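Quiet Hours and Study Habits in Shared Housing
Term project report, Social Research Methods

1. Background

Our group wanted to know whether students who live in shared housing study at home or go somewhere else to do it. The housing office at Plundura sets quiet hours from 10 p.m., but most of the people we talked to before starting said they did their reading well before that. We handed out a paper survey in April in two buildings, Cormier and Ikow, and got 122 forms back. One was blank on both sides, so the results below use 121. 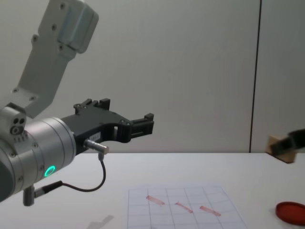 The survey had 5 questions and took a few minutes to fill in. We kept the wording short after a trial run in which people skipped anything longer than two lines. Question 3 asked what kind of surface the person usually works on, and we gave "plain white table" as a sample answer, meaning a white tabletop like the one under the arm in the photo. Several people copied that answer word for word, which we should have expected. Question 5 was open, and the handwriting made it slow to enter.

2. Results

More than half of the forms named the bedroom as the main place to study. The kitchen came second in Cormier and last in Ikow. The kitchens in Ikow are smaller and are shared by two hallways, so this may be a matter of space. Nearly 4 in 10 said they had changed their study place since the fall, and noise was the reason given most often. Television was mentioned more than music. Doors closing were mentioned more than either.

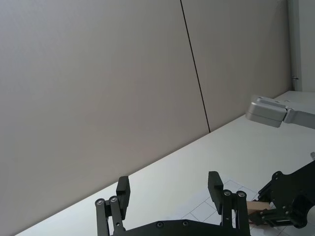

Nastilitz read a draft of this section and said that the forms only show where people believe they study, and that a one-week diary would have given a different answer. We agree that a diary would be stronger. We did not have time to run one, and we were not sure that people would keep it up.

Quiet hours had less effect than we thought. Most people knew when they started, but few planned their work by them.

3. Limits

Both buildings are close to campus. Students who commute were not asked. We also collected the forms shortly before finals, when study habits are probably not typical.

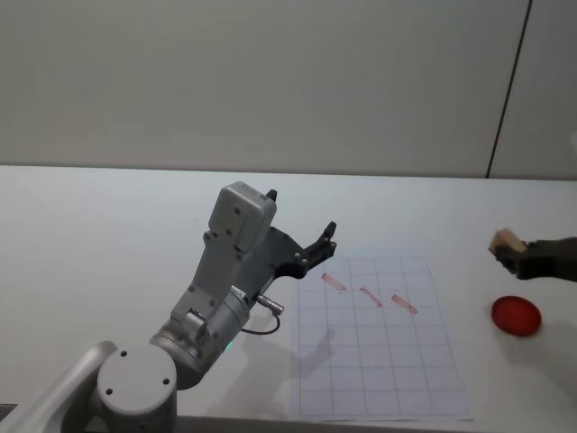

Figure 3. Arm and open two-finger gripper over a white tabletop.

4. Next steps

A second round in the fall would let us compare a slow part of the term with a busy one. Question 3 should lose its sample answer. We would also split question 4 in two, as it asks about noise and light together and many people answered only the first part.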